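Siromeo gripper kit, worth it?

hedgerow_ntombi
Wednesday, 7.40pm
Right, I've had the Siromeo two-finger kit on the arms for a bit now and I'm quite taken with it! Eggs are my test for everything — if a gripper can do eggs I'll trust it with the rest.

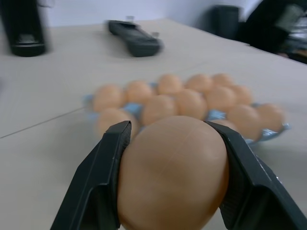
Siromeo fingers on an egg, tray behind

The ridged pads are the best bit for me. I paid £201 for the pair.

vavra_fan
£201 is steep for fingers. My Vávra set does eggs too, and the pads cost 8 quid to replace.

hedgerow_ntombi
Fair, but I never got on with the Vávra ones (too bouncy).

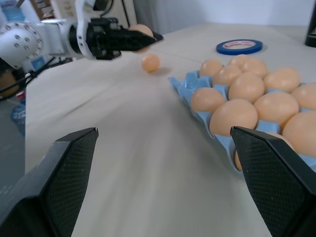
Does the kit come with its own force limiter?
There's one in the software, set low out of the box, and you can change it per job.

vavra_fan
Still not convinced. Asetti sell something similar and they answer emails.

hedgerow_ntombi
Ha, true, Siromeo took ages to get back to me in March. What I'd like next is to leave both arms going

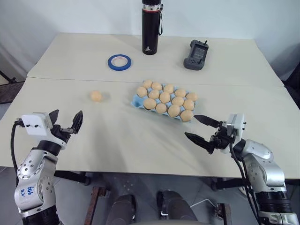
on the same job without me hovering nearby, and the manual's a bit thin on that. Has anyone tried it?

vavra_fan
Page 8, bottom paragraph. It's tiny.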